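Speaker Notes – Flastel Local Business Breakfast
Remarks by Faith Rweyemamu, Community Outreach Manager
26 March 2022

Opening

Good morning, and welcome. On behalf of Flastel, I thank the Tirnach Chamber for the use of the hall and for inviting us to speak again this year. Acknowledge Josphat Ondieki and the branch staff at the back of the room. Pause for applause.

Our part in the community

Flastel began its business partner program in January with a simple purpose: to give local firms a regular place in our branch lobby where they can meet customers. Since then, 223 residents have signed up for the partner newsletter. Makokha Restoration was the first firm to host a lobby table, and Mellix Printing followed.

Makokha gave out 300 home emergency checklists. Please mention that copies are still held at the front desk.
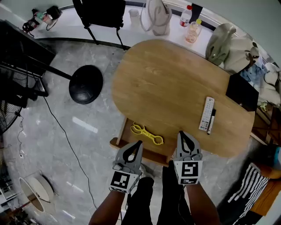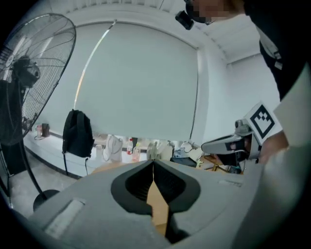
Tabletop and hand-held grippers, two views.

What partners receive

Each partner firm is given one Friday in the lobby, a notice in the branch window and a short profile in the newsletter, which now reaches 1,406 households. There is no fee. Firms must hold an account with us or be a current member of the Chamber – either is acceptable.

If asked about firms outside Tirnach: applications are reviewed case by case. Refer these to Josphat.

Small business workshops

We will offer 2 evening workshops at the branch. The first covers record keeping for new owners. The second covers insurance claims after water or fire damage, and Makokha has kindly agreed to lead it. Seats are limited, and registration is required.

Closing

Thank the partner firms by name. Invite questions, and allow ten minutes. Application forms are on the table by the door – completed forms may be returned to any teller or handed to Josphat this morning.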